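Lomstead Moving In Project
Progress report to the Lindholm Fund, second half of year one

Dear Arnout,

You said after the last one that you'd sooner have a letter than a form, so I've taken you at your word and you're getting a letter again (the spending sheet is attached as usual, and it adds up, I've been through it with a ruler).

The short version first. We've now helped 33 households move into unfurnished flats on the Buloven estate, which is where we hoped to be by April, and the average spend per household has come out at £181. That covers paint, brushes, curtain poles and secondhand furniture, plus the odd bit of carpet. It doesn't cover the van, which is a sore subject and has its own section further down.

How the home visits are going

Much better than in the first few months! Back then I was turning up with a clipboard and asking people what they needed, and most of them said "nothing really, a bed would be nice" and looked at the floor. Now I go the week after they get the keys, we sit on whatever there is to sit on, and I ask what they liked about the last place they felt at home in. It takes longer but I come away with a proper list. One woman talked for half an hour about her gran's kitchen and it was only when I was putting my coat on that she mentioned she had no curtains.

We did try doing the first visit by phone for a few weeks when I had my bad chest. I wouldn't do it again. People agreed to things to get me off the line, and we ended up taking back a wardrobe that wouldn't go up the stairs at all.

The sample box

This was the thing you were unsure about in the original bid, and I was a bit unsure too, so I'm very pleased to say it has earned its keep. The box has paint cards, curtain scraps and offcuts in it, and people take it home for a few days to see how everything looks with the lights on and the telly going. Greys are still the most borrowed by a mile. The paler woods go out nearly as often, and plenty of tenants who swore they wanted everything dark have come back asking for something lighter once they'd seen how little sun the north side of Buloven gets.

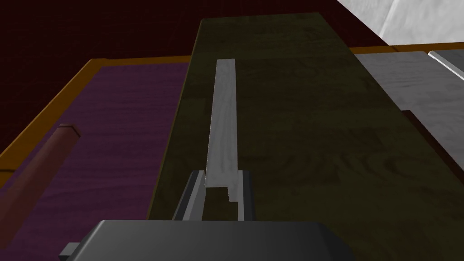
Light grey wood, with a faint whitish grain.

I'd like a second box next year if the budget will stretch. With only the one there's a queue, and somebody always has it over a bank holiday.

Painting afternoons

We've run these in the ground floor room at Buloven, and attendance has been up and down. The ones on cutting in and filling were packed. The one on wallpaper stripping had me and 2 others, and one of them had come in to ask about parking. I've dropped the wallpaper one and put in a session on painting secondhand furniture instead, because that's what people kept asking me about in the corridor. It has been lovely. You wouldn't believe the noise when everyone's got sandpaper going.

We had one spill (a whole tin of undercoat, all over the lino) and I've bought dust sheets out of the contingency. It's on the spending sheet under "sundries".

Colour, and why I've stopped interfering

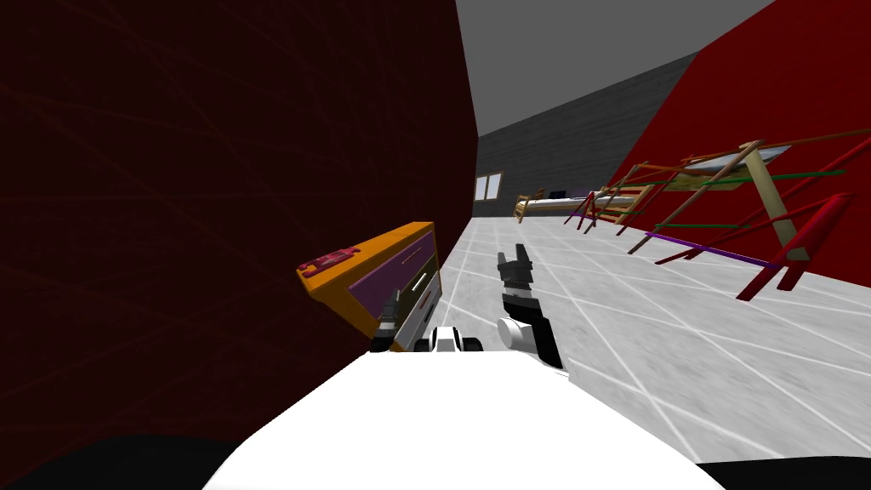 When we began, I had a habit of steering people towards safe choices, cream walls and white gloss, on the grounds that they'd be easier to live with and easier to paint over. I've given that up. Tenants have spent years in hostels and short lets where every wall was magnolia and they'd no say in any of it, and the last thing they need is me turning up with more of the same. So if someone likes a dark maroon wall with an orange drawer unit pushed up against it, purple fronts, white edging and all, then I say good for them and help them work out how many coats it'll want. I'd have talked them out of a combination like that a year ago and I'd have been wrong. Strong colours do cost a bit more, mainly because the deep reds need a tinted undercoat, and I've put a line in next year's budget for it. The housing office has agreed to it in writing, too, so long as people understand they may have to repaint when they leave. I had expected a fight over that one and there wasn't one.

The van

Right. The Vindier has been off the road three times since my last letter. First it was the clutch, then the side door stopped shutting, and then the clutch again, which the garage did at least do without charging us for the labour. Each time we had to hire, and that's where the overspend on line six comes from. I've asked for quotes on a replacement, and I've also been talking to the furniture store at Lomstead about sharing theirs two mornings a week. I'd rather share, if I'm honest with you. We don't need a van every day and I don't like looking at it rusting outside my house.

What hasn't worked

The Saturday drop-in, mainly. I opened up every week through the winter with the kettle on and hardly a soul came. I've moved it to early evening after school pick-up and tea, and it's already busier.

We also haven't done enough for people moving in with small children. Cots and stair gates have to be new or very carefully checked, they eat up the money, and three families this year waited far longer than I'm happy with. I've had a word with the health visitors and they're going to let me know about new tenancies earlier.

What I'm asking for

The same grant as this year, with the second sample box and the tinted undercoat added. If the van share comes off I won't need anything more for transport. If it doesn't I'll have to come back to you, and I'd sooner say so now.

You'd be very welcome to come along to one of the furniture sessions. Wear something old. We start at two and there's usually cake, and the bus from the station stops right outside the flats.

With thanks and best wishes from everyone at the Moving In Project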